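Skript Automatisierung im Alltag, Teil 5: Kann die Maschine schon Hausarbeit?

Stand Mai, Rohfassung, Tippfehler bitte sammeln und nach der Sitzung abgeben

42 mal geteilt · 5 Kommentare

Anknüpfung an letzte Woche: Schweißzelle, Palettierer, Lackierstraße. Alles Fälle, in denen das Teil immer gleich ist und immer gleich liegt. Heute das Gegenteil. Küche, Wäsche, Werkbank am Ende der Schicht, wenn alles irgendwo rumliegt.

Leitfrage für die nächsten beiden Sitzungen: Welche Handgriffe im Haushalt und in der Werkstatt schafft ein Roboter heute zuverlässig, welche nur im Video, welche gar nicht? Bitte die drei Gruppen sauber trennen. In der Klausur wird das regelmäßig durcheinandergeworfen.

1. Was "können" heißt

Einmal geschafft ist nichts. Wir rechnen mit Erfolgsquote über viele Versuche, bei wechselnder Lage, wechselndem Licht, wechselndem Gegenstand. Dazu Taktzeit. Dazu: wie oft muss ein Mensch eingreifen, und wie lange dauert das dann?

Unser Laborversuch Seltard (Sortieren von Kleinteilen aus einer Schütte): 470 Griffe, davon 60 daneben. Klingt erstmal ordentlich. Quote selber ausrechnen, dann überlegen, was das am Band bedeuten würde. Und was in der Küche, wo niemand daneben steht und die Teile wieder aufhebt. Protokoll liegt im Ordner, die Spalte "Abbruch" ist leider nicht durchgehend ausgefüllt.

Merken: Quote immer mit Bedingung angeben. "87 Prozent" allein ist keine Aussage. Bei welchen Teilen, bei welcher Lage, mit wieviel Nachhilfe?

2. Warum der Haushalt schwerer ist als die Halle

- Keine Vorrichtung. Nichts wird zugeführt, nichts ist ausgerichtet.
- Untergrund wechselt. Tischdecke, Arbeitsplatte, Karton, Spülbecken.
- Kabel. Überall Kabel.
- Weiche Sachen (Handtuch, Tüte, Teig) haben keine feste Form, also auch keine feste Griffstelle.
- Naturprodukte: jedes Stück anders. Kartoffel, Ei, Nuss.

Zum letzten Punkt mehr, weil das in den Übungen immer unterschätzt wird. Ein Blechteil kommt mit Zeichnung und Toleranz. Eine Walnuss kommt ohne. Annähernd rund, aber eben nur annähernd, die Schale voller Furchen. Zwei Finger berühren sie auf kleiner Fläche, und wo genau die Auflage sitzt, weiß man vorher nicht. Zu wenig Kraft: rutscht oder dreht sich weg. Zuviel: knackt. Deshalb nachgiebige Beläge, möglichst mit Struktur, und eine Kinematik, die von beiden Seiten gleichmäßig zufährt.

Parallelgreifer oder Scherengelenk, beides kommt vor. Vor- und Nachteile siehe Tabelle in Teil 3 (Achtung, Zeile vier ist dort vertauscht, korrigierte Fassung kommt).

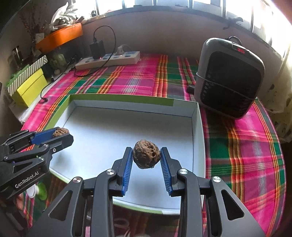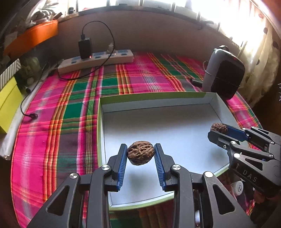

Beide Bilder: je zwei Greifer, jeder hält eine Walnuss, darunter die flache offene Schachtel.

3. Zwei Hände, ein Problem mehr

Viele Hausarbeiten sind zweihändig. Glas aufschrauben, Hemd falten, Nuss knacken und den Kern rausholen. Auf dem Papier einfach zwei Arme. In der Praxis:

a) Arbeitsräume überlappen, also Kollisionsprüfung in jedem Takt.
b) Die Arme verdecken sich gegenseitig die Sicht. Kamera am Handgelenk hilft, sieht aber vor allem die eigenen Finger.
c) Zeitliche Abstimmung. Wer hält, wer dreht, wer lässt zuerst los?
d) Übergabe von links nach rechts. Kurzer Moment, in dem beide halten. Genau da gehts schief.

Menschen machen c) und d) ohne hinzusehen. Als Hausaufgabe mal selbst zuhause ausprobieren: Schraubglas mit dicken Handschuhen öffnen. Dann nochmal mit geschlossenen Augen. Notieren, wann umgegriffen wird.

4. Lernen durch Vormachen

Der klassische Weg (Bahn programmieren, Punkt für Punkt) trägt hier nicht weit. Heute üblich: ein Mensch führt die Aufgabe mit handgeführten Greifern vor, aufgezeichnet werden Kamerabild, Fingeröffnung und Bewegung, daraus wird ein Modell trainiert. Vorteil gegenüber der Fernsteuerung: schnell, billig, geht an jedem Küchentisch. Nachteil: der Mensch bewegt sich in Stellungen, die der Roboterarm später vielleicht gar nicht erreicht. Gelenkgrenzen! Kommt in der Übung dran.

Zweiter Nachteil, oft vergessen: Der Mensch spürt durch den Griff hindurch Kraft. Wird die nicht mit aufgezeichnet, lernt das Modell nur, was man sieht. Bei der Wäsche meist egal. Bei allem, was klemmt oder zerbricht, eben nicht.

Dritter Punkt, Streuung. Wer immer am selben Tisch vormacht, bekommt ein Modell für diesen Tisch. Anderer Raum, anderes Fenster, andere Tischdecke, und die Quote sackt ab. Projekt Jilberg hat genau daran gehangen: in der Laborküche brauchbar, in der Wohnung zwei Stockwerke höher kaum noch. Auswertung kommt in Teil 6.

5. Stand der Dinge, grob sortiert

Geht heute, auch über den Tag: Staubsaugen auf ebenem Boden, Rasen, Kisten gleicher Bauart umsetzen, Schrauben an fester Position.

Geht unter Bedingungen: einzelne feste Gegenstände vom Tisch in einen Behälter legen. Spülmaschine teilweise einräumen, langsam. Handtücher falten, wenn es immer dieselben sind. Regal bestücken mit bekannter Ware.

Geht nicht verlässlich: Bett beziehen. Kochen mit allem drum und dran. Kabel verlegen in fremder Umgebung. Aufräumen im eigentlichen Sinn, denn dazu müsste die Maschine wissen, was Müll ist und was nur so aussieht.

Werkstatt Rutherford (Exkursion, Anmeldeliste hängt aus) liegt irgendwo zwischen Gruppe eins und zwei. Dort macht der Roboter das Einlegen, das Entgraten macht weiterhin ein Mensch. Bitte vor Ort drauf achten, wie oft die Zelle steht und warum. Feste Schuhe mitbringen.

6. Kosten, nur kurz

Eine Hilfe, die langsamer ist als man selbst, kann sich trotzdem lohnen, wenn man dabei nicht zuschauen muss. Sobald jemand daneben sitzt, kippt die Rechnung. Deshalb fragen wir nach Eingriffen pro Stunde, Taktzeit kommt erst danach. Rechenblatt Werell benutzen, die alte Version nicht mehr, da war der Stundensatz falsch verknüpft.

Aufgaben zur nächsten Sitzung (Gruppen wie gehabt)

1. Eine Tätigkeit aus der eigenen Küche wählen und in Griffe zerlegen. Jeden Griff einzeln aufschreiben, auch das Nachfassen.
2. Für jeden Griff: feste oder weiche Ware, eine Hand oder zwei, Sicht frei oder verdeckt?
3. Einordnen in die drei Gruppen aus Abschnitt 5, mit Begründung in ein bis zwei Sätzen.
4. Seltard-Zahlen: Quote berechnen und angeben, welche Bedingungen im Protokoll fehlen.

Abgabe bis Sonntag, als eine Datei. Handschriftlich ist ok wenn lesbar.

60 mal gemerkt · Teilen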